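Budgeting a Two-Arm Bench Cell: A Planning Worksheet

Last revised in November. Part 2 of the equipment planning series.

Before you start

You need the task list from Part 1, the floor plan of the room, and the name of whoever approves purchases over the department limit. The method below covers a tabletop cell with two arms, two-finger grippers and cameras, used for handling household objects. It does not cover mobile bases or anything that needs a fenced area.

Step 1. Fix the task list before asking for quotes

Write each task as one line: object, starting position, ending position. Stop when the list covers one year of planned work. Any task that might be added later goes on a separate sheet and does not affect the first order.

For each object, record the heaviest weight it will have in use, the widest dimension the gripper has to close on, and the distance from the arm base. The largest number in each column sets the minimum specification. A pot is entered at its filled weight if it will ever be moved filled.

Step 2. Split the budget into four lines

Line A: arms and controllers.
Line B: grippers, wrist cameras, fixed cameras and mounts.
Line C: table, surface, lighting, power and cabling.
Line D: spares, shipping, installation and training.

Most first drafts put nearly everything in Line A. In the two cells we set up at Plemel, Line C overran both times. Set a floor of 16 percent of the total for Line C and do not let it be raided to pay for a longer arm.

Step 3. Request quotes on the same basis

Send the same one-page request to at least three suppliers. We used Galtel, Sokisari and Politis. State the payload, the reach, the number of arms, the delivery address and the date you need the parts on the floor. Ask for the following as separate items:

Arm, each
Controller, each, and whether one can run two arms
Gripper, each, with one set of replacement fingertips
Cable set, with length stated
Annual support, year one and year two

A bundled price cannot be compared with anything. If a supplier sends one, return it and ask for the breakdown. Check the lead time on each item as well. Our arms arrived 57 days after the order and the gripper couplings came 7 days after that, so the arms sat in their crates for a week.

Step 4. Size the table

Mark both base positions on paper at full scale. Draw the reach circle for each arm. The shared zone is where the circles overlap, and any two-handed task has to fit inside it. Add a margin on all sides for objects that are parked and not in use.

Put the bases along one long edge. This leaves the opposite edge open for the person resetting objects between runs. Confirm that the tabletop is rated for two bases under motion, which is a higher load than the static weight on the data sheet.
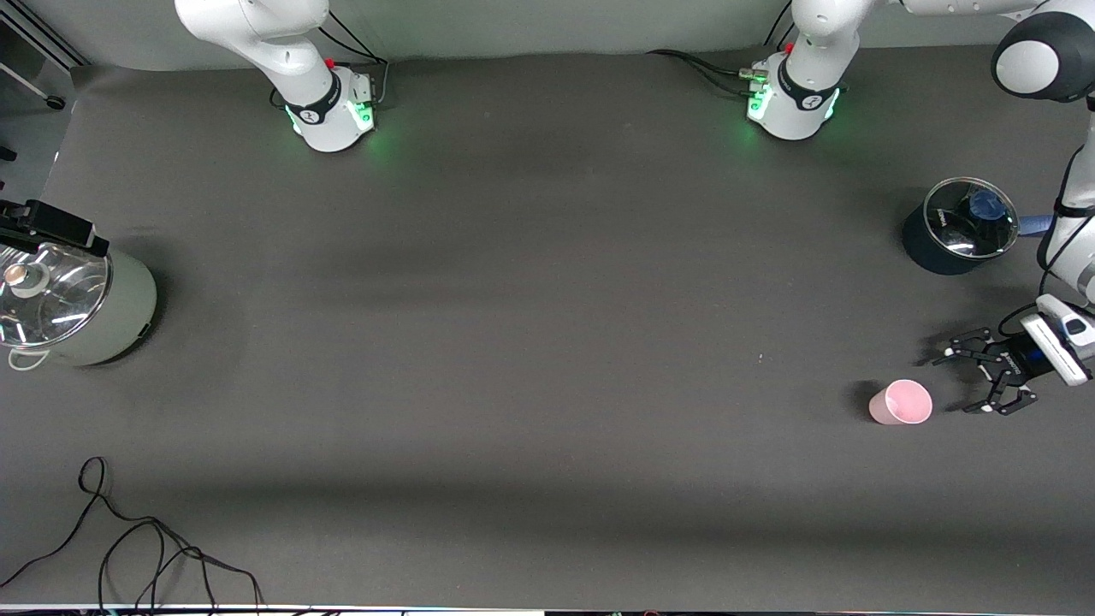
Table area is the figure most often set too low, and the usual mistake is to count only the objects in the current task. Parked objects take up space for the whole shift. A large lidded pot at one side and a second lidded one farther along the table use a good share of it before the left gripper has come down beside a pink plastic cup. Cables count too: the thin black ones lying in loops on the cloth are in space you have paid for. Price clips and a cable tray under Line C at the time of the first order.

Step 5. Price the small items

These are cheap one at a time and are routinely left off:

Fabric for the tabletop, two pieces, so one can be washed
Cable ties, clips and sleeves
Spare fingertips, two sets per gripper
Two of every household object on the task list

Allow $125 per month for replacing objects and consumables. Rosario Cirillo keeps this line for our lab and has asked that receipts be filed by task number.

Step 6. Review and submit

Have someone outside the project read the worksheet against the task list. Bláthnaid Cronin did this for our second cell and found a gripper that could not open wide enough for two of the listed objects. The change was made before the order went in.

Submit the worksheet, the three itemized quotes and the full-scale drawing together. Purchasing reviews requests on Tuesday. Incomplete packets are held until the following week.

Next: Part 3, Receiving and Acceptance Checks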